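# Why Is Cloth So Bad at Staying Flat?

A brick is easy to get along with. You put it down, and it stays the shape of a brick. Come back in January and it will still be a brick.

Cloth has other plans. Drop a shirt on a chair 14 times and you will get 14 different lumps, none of which looks like a shirt. This page is about why that happens, and what you can do about it when a grown-up has used the words "fold that properly."

## It's all thread

Look very closely at a dish towel (a magnifying glass helps) and you'll see threads. In most towels they go over and under each other, like a basket made by someone with extremely small fingers. This is called **weaving**. T-shirts are different. They are **knitted**, so their thread runs in rows of tiny loops, and that's why a T-shirt stretches when you pull it over your enormous head.

Threads are thin, and thin things bend easily. They can also slide a little where they cross. Put thousands of them together and you get something that bends in every direction at once. Very handy for wearing. Less handy for stacking.

## Where wrinkles come from

When you bend cloth, the tiny fibers inside the threads bend too. If cloth sits scrunched up for a long time, the fibers settle into their new positions and get comfortable. Cotton is terrible for this. It can pick up a wrinkle from being sat on during one episode of a cartoon.

Wool is springier and tends to bounce back. Polyester mostly can't be bothered to wrinkle in the first place.

To start getting a crumpled cloth flat, you need to pull it from two places that are far apart. One corner is no good, as the rest just follows along behind like a tired dog.

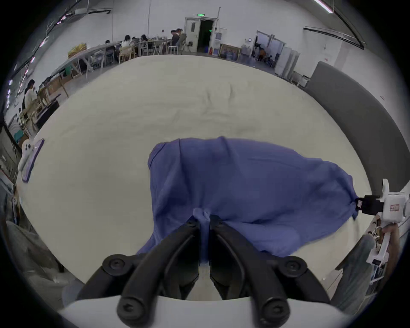 **Why do two corners work better than one?**

Pulling from two places makes the cloth between them tight, and tight cloth has no room for wrinkles. The pull is called tension. With only one corner held, there is nothing pulling back except a bit of rubbing against the table.

## Try it: the Great Bittencourt Fold

We named this after our town, Bittencourt, which has never been famous for anything else. You need a dish towel and a table.

1. Drop the towel on the table in a heap. You may already be skilled at this step.
2. Find one corner. Pinch it.
3. Run your other hand along the edge until you reach the next corner. Don't let go of the first one.
4. Lift both corners, pull them apart, and give one good shake.
5. Lay the towel down and smooth it from the middle outward.
6. Fold it in half, edge to edge, then in half again.

If your edges don't meet, open it up and try again. The towel won't mind.

Now do the same thing with your eyes shut. Your fingers can feel the hem, the thicker bit sewn along the edge, and it leads you to the corner like a handrail.

When you're ready for something harder, ask for a fitted sheet. It has elastic all the way around and corners that hide. Plenty of adults roll theirs into a ball and close the closet door quickly.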